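Why Do Floors Creak?

Have you ever tiptoed to the kitchen at night and heard a great big CREEEAK? Floors can talk! Wood soaks up a little water from damp air and swells, then shrinks again when the air is dry. Tiny gaps open up, and when you step down, two boards rub together or slide on a nail. That rubbing makes the sound!
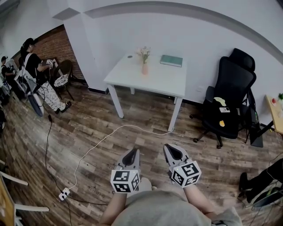
Tharun Mathew asks if creaks are louder at night. Great question! The house is quieter then, so your ears catch more (and a cooling house can make little pops all by itself).

Try it! Walk slowly across a room and listen for the squeakiest spot. Then try it again in May and see if the sound has changed.
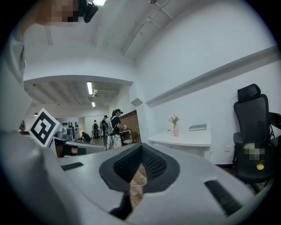
A narrow strip of light brown floor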